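How the Pikden Builds a Computer

The Pikden is a robot arm made by a firm called Worberg. It is sold to colleges and repair shops, and it can put the parts into a desktop computer. It comes as a kit, with the arm, a gripper, a parts tray and the software that tells the arm what to do.

What is in the tray?

A computer is made of separate parts. The tray has a shaped space for each one, so the arm always knows where to find it.

The processor, or CPU, is a flat square chip that does the sums. The hard disk keeps your files, even when the power is off. The memory, called RAM, comes on long thin boards. It holds the things the computer is working on right now.

How does it pick things up?

The gripper works like a finger and thumb. It has two sides that move together and stop when they touch the part. Memory boards are held by the top edge, because the bottom edge has metal contacts that should be kept clean.

The computer case lies on its side with the panel taken off, so the arm can reach in from above. Inside is the motherboard, a large green board that joins all the parts together. The memory fits into long black slots with a white clip at each end.
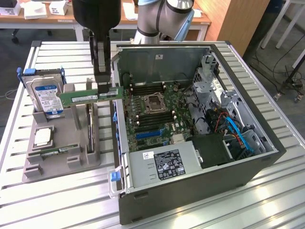

Is it faster than a person?

No. Balakrishnan Devadiga, who trains new owners at Worberg, can fit a memory board in a few seconds. The Pikden takes 70 seconds, as it moves slowly near delicate parts. It can do the same job all day without getting tired, though.

Can it do everything?

Not yet. The Pikden cannot plug in loose cables very well. Cables bend, and they are never in quite the same place twice. A person still does that part of the job.

Can I have one at home?

The Pikden is too big and costly for most homes. Schools can borrow one for a week in term time. Ask a teacher to write to Worberg.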